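Hirkine library to shut on Mondays from May

Wednesday, April 27, 2011

Hirkine library will close on Mondays from next month under a new timetable agreed by the town council last week. It will open an hour later on Saturdays as well.

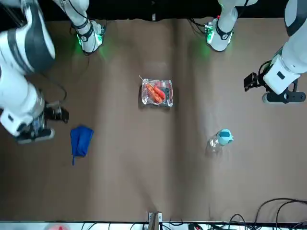 Will borrowers be fined for books due back on a Monday?
Books due on a Monday can be returned the next day without charge, and the drop box by the Yoo Street entrance will stay open all week.

The council expects the change to save 4000 pounds a year, mostly on heating and evening cover. The children's story hour moves from Monday to Thursday morning and the local history room will be open by appointment only.

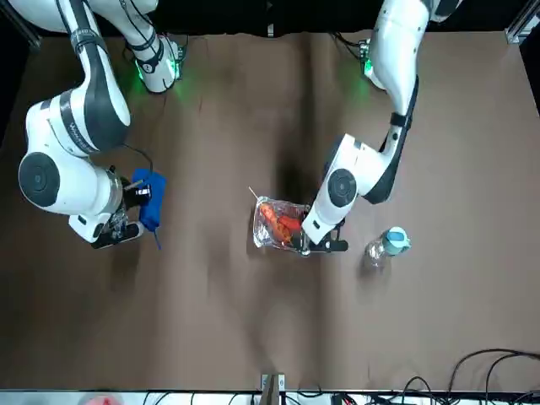 Opening hours were last cut when the Grurau branch closed and its stock was moved to Hirkine. About 1000 books from that branch are still in storage, and the council says they will be on the shelves by the end of the summer. The mobile library will go on calling at Skosex every second Friday.

A petition against the Monday closure gathered 200 signatures. Most came from parents who use the building after school.

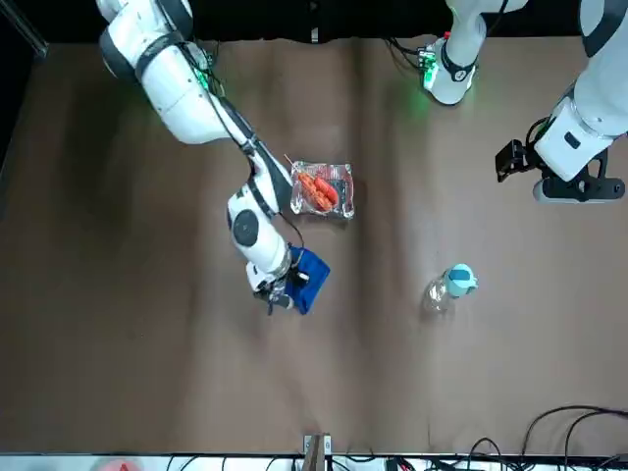
Sandra Rudd said Monday was the only day she could get to the computers, and she would now have to take the bus into the city to print anything.

The council said computer bookings on other days would be extended to 6 in the evening. 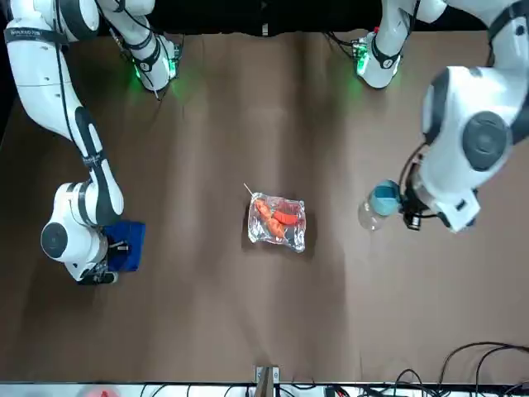

1 min read

Dong-geon Shim, who chaired the meeting, said the timetable would be looked at again next spring. Copies are available at the front desk.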